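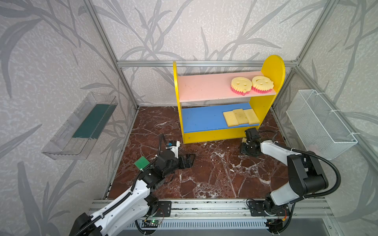 Occupational therapy for the hand begins with a record of what the patient can do without help. The record covers passive range, active range, grip force, pinch force and sensation, taken in that order at the first visit and repeated at fixed intervals. Force readings alone say little about daily function. A patient may produce an acceptable grip on a dynamometer and still be unable to take a soft object from a shelf, where the fingers must close evenly and stop before the object is crushed. Round sponges with smiley faces on a pink shelf, and flat yellow ones on a blue shelf below, call for different hand openings. The therapist notes the type of grasp used and any movement of the trunk or shoulder that stands in for movement of the wrist.

Chapter 5 deals with reach and grasp after injury to the median and ulnar nerves. It assumes the reader has completed the anatomy review and can name the muscles supplied by each nerve. Treatment of the radial nerve is left to the next chapter.

Most of the case material is drawn from the Mondura outpatient series, which enrolled 2,783 adults referred for hand therapy. Complete records at both visits were available for 2,077. The remainder were lost to follow-up, transferred, or discharged before the second set of measurements. Tables in this chapter use complete records only, and percentages should be read with that in mind.
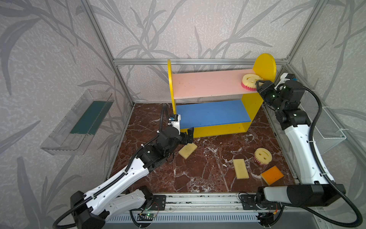 Two scoring methods are in common use in the clinics that supplied the series. The Lamilwood scale rates each grasp by the number of digits taking part and by whether the object is held through a full lift. The Seneviratne scale adds time to completion and subtracts points for substitution at the shoulder. Scores from the two scales are not interchangeable. In a subset of 241 patients rated on both, agreement was good for power grasp and poor for lateral pinch. The difference lies mainly in how a dropped object is scored.

Splinting is covered in the second half of the chapter. The Pleltik splint, a short opponens design, is used there as the reference device. Wearing schedules are given in hours per day and should be adjusted when skin redness persists after removal. Section 5.1 starts with positioning of the patient and the height of the work surface.

Shares 5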